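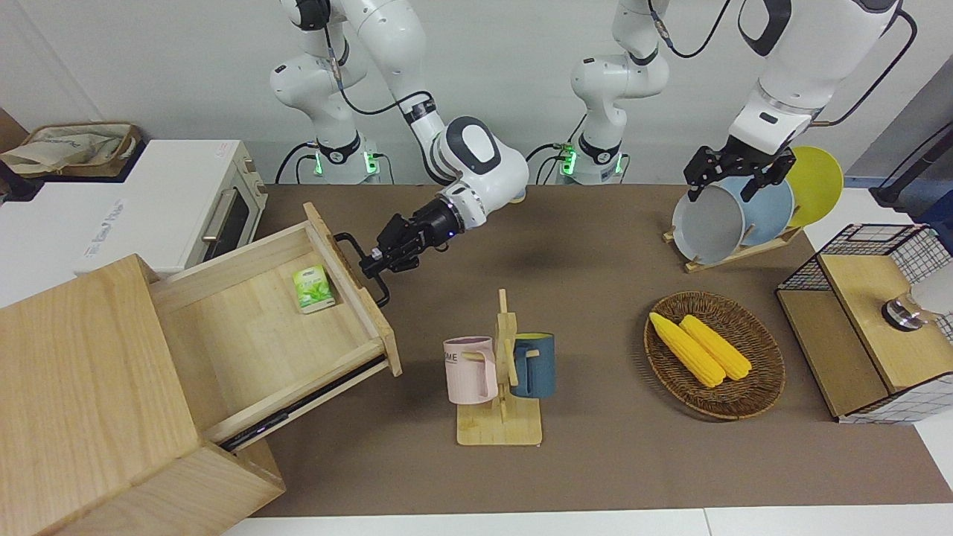
최종 수정: 2025년 2월 15일 (베로니카 코즈마)

티켓 제목: 오픈데이 주방 데모, 오른팔이 서랍을 당기다가 중간에 멈춤
상태: 해결됨 (후속 작업 하나 남음)
담당: 베로니카 코즈마
같이 본 사람: 파실 네가시, 밀란 쿠이퍼스, 하고스 가쇼
관련 구성: Marquez 컨트롤러 두 대, Coko 스케줄러

증상

오픈데이 리허설 때 처음 봤어요. 오른팔이 서랍 손잡이를 잘 잡고 당기기 시작하는데, 반쯤 나오다가 그대로 서 버려요. 에러창도 안 뜨고 비상정지가 걸린 것도 아니고, 베이스 링은 초록색 그대로예요. 그래서 처음엔 다들 "원래 여기서 한 번 쉬는 동작인가?" 했어요. 저도 속았고요 ㅋㅋ 한참 기다려도 안 움직이길래 그제야 티켓을 열었습니다.

왼팔은 그동안 접시꽂이에서 접시를 잡은 채로 같이 멈춰 있어요. 왼팔만 따로 돌리면 접시 동작은 끝까지 가고, 오른팔만 따로 돌려도 서랍이 끝까지 열립니다. 둘을 같이 돌릴 때만 문제예요. 이걸 제일 먼저 적어 놨어야 했는데 저는 서랍부터 의심하느라 오전을 거의 다 썼어요.

재현 방법

시작 자세로 보내고, Coko에서 "주방_양팔" 시퀀스를 고르고, 방문객용 화면을 켠 다음 실행. 화면을 켜는 게 중요하다는 건 나중에 알았어요. 리허설에서 네 번 연속으로 재현됐고 멈추는 위치는 매번 조금씩 달랐습니다.

시도한 것들

1. 서랍 레일
파실이 서랍을 손으로 여러 번 열고 닫아 봤는데 걸리는 느낌은 없대요. 그래도 혹시 몰라서 레일을 마른 천으로 닦고 다시 돌렸어요. 똑같이 멈춤. 서랍 안에 넣어 둔 초록색 조그만 것도 빼고 해 봤는데 차이 없었고요 (무게라고 할 것도 없는 물건이라 기대는 안 했어요). 다시 넣어 뒀습니다. 데모 후반에 꺼내는 동작이 있으니까 치우지 말아 주세요!

2. 그리퍼 힘
손잡이에서 미끄러지는데 우리가 못 보는 건가 싶어서 잡는 힘을 올려 봤어요. 로그를 보면 손가락 간격이 잡은 순간부터 멈출 때까지 하나도 안 변해요. 미끄러진 게 아니었어요. 힘은 원래 값으로 되돌렸습니다.

3. 속도
밀란 의견: 너무 빨리 당겨서 내부 제한에 걸리는 거 아니냐. 속도를 60퍼센트로 낮췄더니 한 번은 끝까지 갔어요! 다 같이 환호했는데 바로 다음 번에 또 멈췄습니다. 지금 생각하면 그냥 운이 좋았던 거예요. 이런 경우가 제일 헷갈려요. 혹시 다음에 비슷한 티켓을 보시는 분, 한 번 성공했다고 티켓 닫지 마세요. 제가 닫았다가 다시 열었어요...

4. 손목 쪽 케이블
팔을 뻗을 때 케이블이 당겨져서 신호가 끊기나 해서 하고스가 자세별로 하나씩 확인해 줬어요. 여유 충분하고 커넥터도 멀쩡. 옆에 있는 컵걸이나 옥수수 바구니에 닿는 일도 없었습니다. 배치는 이 상태에서 안 건드리기로 했어요.

5. 로그를 제대로 읽기
네, 이걸 1번으로 했어야죠. 양쪽 컨트롤러 로그를 시간순으로 합쳐 보니까 멈추기 직전에 늘 같은 줄이 있었어요. 오른팔이 왼팔 상태를 기다리다가 응답이 안 와서 "대기"로 넘어간 거예요. 대기는 에러가 아니니까 링 색도 안 바뀌고 창도 안 뜨는 거고요.

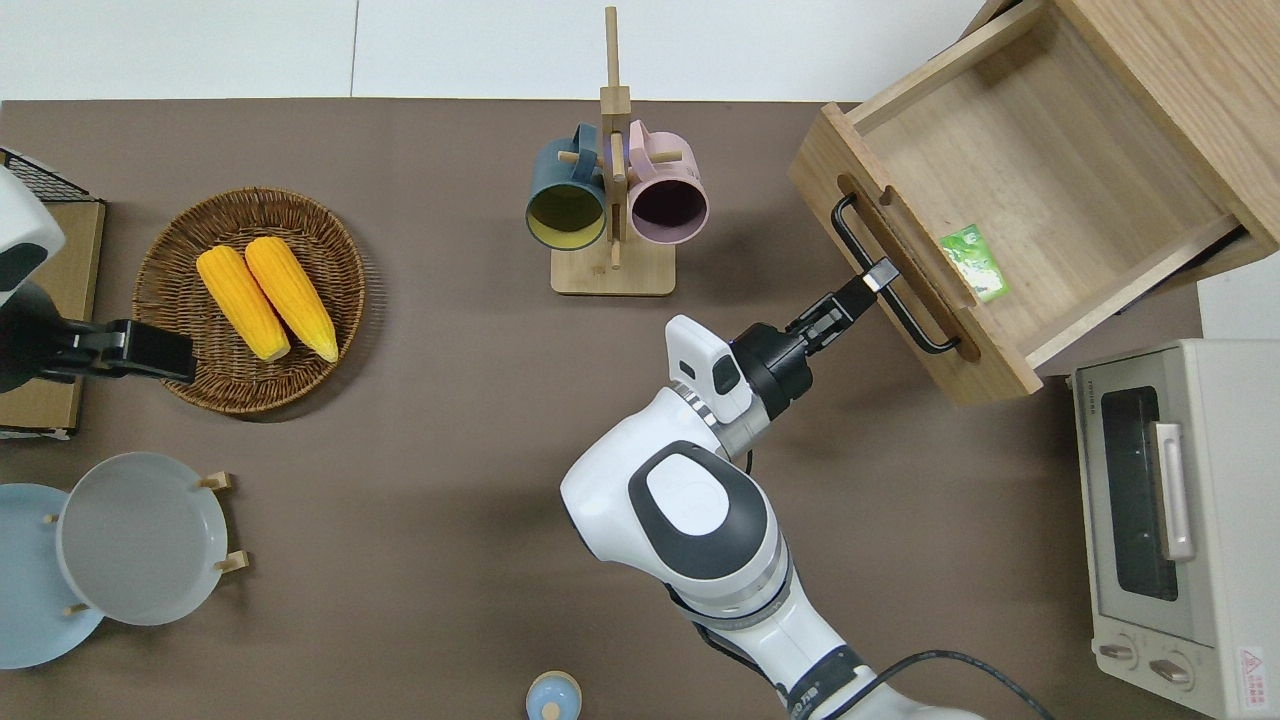 그럼 왼팔 응답은 왜 늦었을까요. 하고스가 네트워크 쪽을 보다가 찾았어요. 방문객용 큰 화면에 카메라 영상을 띄우는데, 그게 팔 두 대가 상태를 주고받는 스위치를 같이 쓰고 있었어요. 영상이 몰릴 때 상태 메시지가 밀리고, 제한 시간 500밀리초를 넘기면 오른팔이 대기로 들어갑니다. 그리고 Coko 시퀀스에는 대기에서 빠져나오는 단계가 없었어요. 들어가는 길만 있고 나오는 길이 없는 방인 거죠.

평소 연구실에서는 이 화면을 안 켜니까 한 번도 못 본 거고요. 오픈데이 준비하면서 화면을 새로 달았는데 저희 중 누구도 그 둘을 연결해서 생각을 못 했어요. 제 체크리스트에도 "화면 켜기"는 맨 끝에 따로 있었습니다.

조치

영상은 별도 스위치로 옮겼어요. Fineo 안내 데스크에서 남는 걸 빌렸는데 행사 끝나면 돌려줘야 해요 (후속 작업이 이거예요, 아래에 또 적었어요). 시퀀스에는 대기에 들어가면 상태를 다시 물어보고, 응답이 오면 당기던 동작을 이어서 하는 단계를 넣었습니다. 제한 시간 자체는 안 늘렸어요. 밀란은 그냥 두 배로 늘리자고 했는데 저는 반대했고, 파실이 제 편을 들어줘서 그대로 갔습니다.

수정한 다음에 화면을 켠 채로 20분 동안 계속 반복시켰고 멈춤은 없었어요. 일부러 영상 쪽 케이블을 예전 스위치로 옮겨 꽂아도 봤는데, 잠깐 멈칫하고는 이어서 당기더라고요. 원하던 동작입니다!

당일 메모

첫 방문팀은 Varham에서 오신 분들이었고 베레켓 네구시에가 안내를 맡았어요. 데모는 처음부터 끝까지 잘 돌아갔습니다. 제일 많이 받은 질문이 "서랍이 다른 거면 어떻게 해요?"였는데, 지금은 이 서랍 기준으로 맞춘 동작이라고 솔직하게 답했어요. 손잡이 모양이 달라지면 접근 자세부터 다시 잡아야 합니다. 토스터 오븐도 여냐고 물어보신 분이 계셨는데 이번 시퀀스에는 없어요. 손잡이가 있으니까 당연히 여는 줄 아시더라고요. 베레켓이 다음 안내부터는 시작 전에 어떤 동작을 보게 될지 먼저 말해 주기로 했습니다.

그리고 중간에 오른팔이 아주 짧게 멈칫한 적이 한 번 있었어요. 저는 심장이 철렁했는데 보시던 분들은 모르셨던 것 같아요. 로그를 보니까 대기에 들어갔다가 바로 나왔어요. 원인은 아직 몰라요. 영상은 분리된 상태였으니까 다른 트래픽일 텐데, 자주 나오면 새 티켓으로 열게요. 여기에 이어서 쓰지 말아 주세요, 섞이면 나중에 못 찾아요.

남은 일

- Fineo 스위치 반납하고 우리 걸로 교체 (하고스)
- 대기 상태일 때 링 색을 바꿀 수 있는지 Marquez 쪽에 문의. 초록색인데 안 움직이는 건 옆에 선 사람한테도 위험해요 (저). 교체와는 별개라서 문의 티켓을 따로 만들었어요.
- 체크리스트에서 "화면 켜기"를 리허설 앞으로 옮기기 (파실, 완료)

댓글

밀란 쿠이퍼스: 속도는 다시 원래대로 올려도 되나요? 60으로 두니까 서랍 동작이 좀 답답해 보여요.

베로니카 코즈마: 행사 동안은 그대로 둘게요. 사람들이 테이블 가까이 서니까 천천히 가는 게 마음 편해요. 끝나고 올려요.

하고스 가쇼: 스위치 주문했습니다. 도착하면 영상 쪽부터 옮기고 여기 적을게요.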